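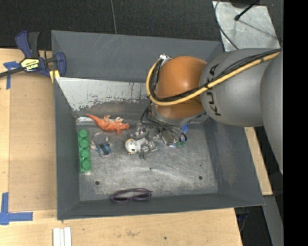 Halldóra Nørgaard had inherited the contents of a toy shop in Prendilgate, and she had inherited them from a man she disliked, which made the sorting go faster. Uncle Flurken had never thrown out so much as a price tag. By Friday she had worked her way down to the gray bin on the wooden table, the big one with the scraped paint, where a white toy with a round head lay on the scuffed metal floor and something bright blue sat near the back, keeping its own counsel.

Declan Duggan had driven over from Gruvstead to make an offer on the lot. He had the look of a man who had practiced shrugging in the car.

"Two hundred," he said.

"The auction house said 1165."

"The auction house hasn't smelled the carpet."

She conceded the carpet. He leaned over the bin and breathed through his nose for a while.

"Two-twenty," he said, "but I don't want that one." He pointed at the white toy.

"What's wrong with it?"

"My brother had one. It used to be on the stairs at night."

"On the stairs doing what?"

"Just on the stairs."

Halldóra considered this. Her uncle's will had run to 40 pages – most of them about the gutters – and on the last one he had written that the white one was to stay in the shop. She had taken it for spite, his usual reason for putting things in writing.

"It's all or nothing," she said.

Declan looked at the bin, then at the door, then at the narrow stairs behind the register.

"Two hundred," he said again, "and you carry it to the van."

She carried it to the van. On Sunday he called to ask whether she had, by any chance, carried it back.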